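Stutora Panel - approval and voting-intention tracking
Subscription data service from Caltbridge

Product overview

Stutora Panel is a subscription service for newsrooms, campaign offices, public affairs teams and university departments that need regular approval ratings for elected office holders. It supplies topline figures, full cross-tabulations and respondent-level files from a standing panel of adults, interviewed online with a telephone supplement for people who do not use the internet regularly.

The service replaces Malhotra Weekly, which closed to new subscribers in July. Existing Malhotra subscribers keep access to the back series and can merge it with Stutora files using the key in the user guide. The question wording on approval is unchanged. The weighting scheme is different, and trend lines that cross the changeover should carry a note.

What is supplied

Each release contains a topline sheet, a set of cross-tabulations and a data file. The topline sheet gives approve, disapprove and no opinion for each office holder tracked, with the base size and the margin of error. Cross-tabulations cover age band, sex, region, education, past vote and stated likelihood of voting. Any cell with a base under 40 is suppressed in the tables and flagged in the data file.

The data file is issued as comma-separated text with a separate codebook. Weights are in the last column. Open-ended answers are coded before release, and the verbatim text can be ordered as an add-on.

Sample and fieldwork

Achieved sample, current wave: 2,873 adults
Districts represented: 171
Mode: online, with telephone supplement
Release format: CSV, PDF tables, plain-text codebook
Question rotation: approval items asked in random order
Call-backs: up to 3 attempts before a telephone respondent is replaced

Quotas are set on age within sex and on region. Results are then weighted to education and past vote. Likely-voter figures are produced from a separate filter and are never mixed with the all-adult series - users should check the column prefix before quoting a number.

Margins of error are calculated on the effective sample size after weighting, so they are wider than a calculation on the raw base would give. Movement between two waves should be read against the margin for the difference, which is larger again. The Prura add-on calculates this for any pair of waves and marks changes that fall inside it.

Prura add-on

Prura is a desktop tool for charting and comparing waves. It reads Stutora files directly and accepts other polling data if the columns are mapped by hand. Charts export with the base size and fieldwork period printed underneath. This text can be moved but not removed. A licence covers one office.

Publication terms

Subscribers may publish topline figures with a credit to Caltbridge. Cross-tabulations may be quoted in part. Respondent-level files may not be passed to third parties, including clients, without written consent. Where a figure is published, the full question wording must be available to readers on request.

Specification last revised 5 Mar 2026. 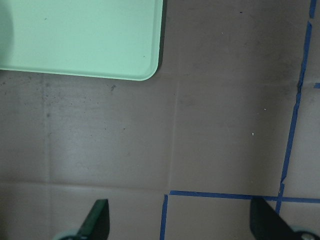

Pale green plastic tray with rounded corner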